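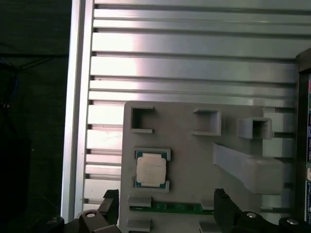 Home News Reviews Workshop Back Issues Subscribe Contact

Tukden fixture kit: a place to put the processor down

Many readers of the Ustus newsletter have asked us the same question in different forms. They have an arm, they have a gripper, they want to take parts out of old desktop computers or put parts in, and they do not know where the parts should wait in between. In the spring we solved this with foam and tape, and we wrote about it in these pages with more optimism than it deserved. Now we have used a bought solution for nine weeks, the Tukden kit from the small company Lakmont, and I will try to report fairly what it does well and what it does not.

Tukden is a printed fixture plate which you fix on the bench near the computer. It has a square cradle for a processor, small clips that hold a narrow circuit board by its ends, and several posts and sockets in different heights. With the plate comes a folder of files, so you can print it again or change it, and a short manual. No arm and no gripper are included. The kit assumes you already have these things and that they work.

The price depends on what you choose. The plate alone with the files is cheap, and I think most hobby readers should stop there. The full service package, in which Lakmont measures your bench from your drawings, adapts the plate to your gripper and helps you with the first programs over a video call, costs 2429 in the basic version. With the second plate and one year of changes it is 2608. We took the second version, and the difference is so small that I do not understand why they offer the first one.

What we wanted to test

Our task is simple to say. An arm takes a processor from the plate and brings it to the open socket of a computer lying on its side. Then it must put the processor back on the plate in the same position, so the next run can begin without a person touching anything. The second part is the one which always failed with our foam. A processor that comes back turned by a few degrees is already a problem for the next grasp, and after three or four runs the error has become so large that the fingers close on the corner.

The cradle of the Tukden plate is made for this. The chip goes down between guides, and the guides correct a small error of the arm. In our setup we could be wrong by a little more than one millimeter in each direction and the chip still found its place. With more error than this, it sits on top of a guide and stays tilted there. The manual says you should then open the gripper, go up, and push down gently with closed fingers. We tried it and it helps, but I do not like to push on a processor, also when it is an old one, and we now let the program stop and ask for a person.

The bench

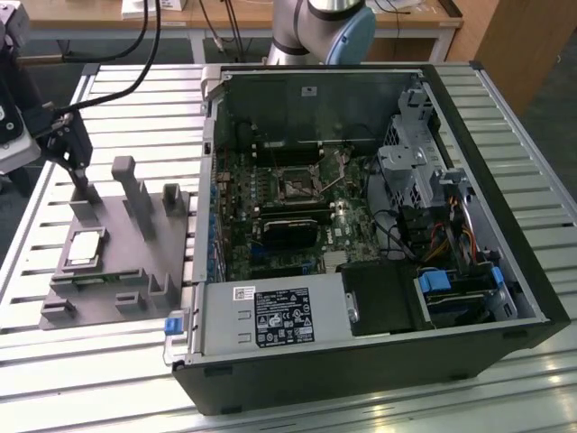 The Tukden plate next to an open tower, with a processor in the square recess.

We work on aluminum profiles, and the plate can be fixed to them in a few minutes if the holes are correct. In our case the first plate had holes for a different slot distance. This was our mistake in the drawing and Lakmont printed a new one without discussion, but it took almost two weeks to arrive. If you order, please measure the distance between slots and not the width of the profile. The order form asks for both numbers and it is easy to exchange them.

Put the plate as near to the computer as you can. It sounds obvious, but our first position was too far to the side, and the arm had to stretch so much that the wrist was near its limit every time it turned the gripper. When we moved the plate closer, the program became shorter and we could remove two intermediate points. One thing to watch is the cable of the gripper. It needs a loop large enough for the full turn, and the loop should not hang over the posts.

The computer itself must also be fixed. The kit has nothing for this, and I consider it the largest hole in the offer. A tower on its side seems heavy enough to stay where it is, and it does stay when you only take things out. When you press a memory module into its slot, it moves. We used simple stops against the case. Lakmont told us by email that a set of corner stops is planned for November, and I hope it will be included for those who have the service package already.

Gripper fingers

The question about fingers is where the review becomes less friendly. Tukden was designed with the Drakos finger pads in mind, and this is written only on the last page of the manual. With these pads the space around the cradle is enough. With our older pads, which are wider, one finger came very near to the wall on the closing side. We asked for an adapted plate with a lower wall, it was made under the service package, and now everything fits. A reader who buys only the plate will have to change the file or the fingers. Neither is difficult if you know CAD a little. Still, I would like to see this information on the first page and also in the shop.

The camera at the wrist needs attention too.
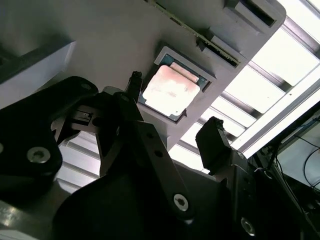 We use it for the last correction before the grasp, and the metal top of a processor is a difficult surface for any camera. Depending on the angle of the wrist it can look gray, or it can be almost white, and the edge finder in our program likes neither. The advice in the manual is to search for the walls of the cradle and to ignore the chip. I was skeptical, but it is good advice. The plate has a dull, even color, its edges are straight, and the position of the chip follows from the position of the cradle. After this change we had far fewer stops. I would also recommend that you teach your grasp with the same lamps you will use later. We taught ours in the afternoon with the ceiling lights off, and in the evening we had to do it again.

Results

We made 161 complete runs with the final plate, where one run means out of the cradle, to the computer, and back into the cradle. Roughly 9 in every ten finished without help. Most of the others stopped because the chip was lying on a guide, as I described before. Some stopped because of errors in our own program, and for these I cannot blame the plate. We did not damage a processor in this series, though we used only old ones and did not test them electrically afterward, so please take this sentence with care.

The clips for the narrow boards we used much less. They hold well, maybe too well for a light gripper, and it is necessary to pull straight up. If you pull with an angle, the board bends a little before it comes free. There is a softer clip in the files under a name which does not explain this. Look for the clip file ending in "b".

The printed material has small marks now at the inner corners of the cradle, where the chips go in. I can feel them with a fingernail, but they do not change the result yet. With the files at hand you can print a new plate when it becomes necessary.

Who should buy it

If you teach a class, or if you want to repeat the same motion many times and compare the runs, the plate alone is worth its money and the files are of good quality. The service package makes sense for a lab with an unusual gripper and nobody who likes to draw. For a person who wants to take one computer apart on a weekend, a towel on the bench is still fine.

We keep our kit until the corner stops are delivered and will add a short note in these pages then. Readers who use Tukden with other fingers than the Drakos pads are invited to send us the wall height that worked for them, and we will print the list together with that note.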